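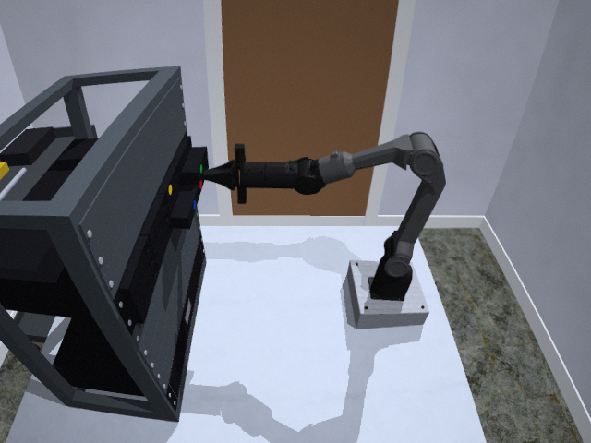 Ghazala Virk asked when we opened why a county budget should take 373 pages to say what it borrows. Nasuvness was set up to shorten the answer. We read local government budgets and publish the debt, reserve and pension lines in one table per county.

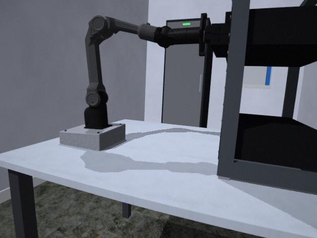
*Text: Selvaraj Uddin, Nasuvness. Updated in May.*

The archive holds 1,951 budgets from 13 fiscal years. Corrections are posted within 30 days.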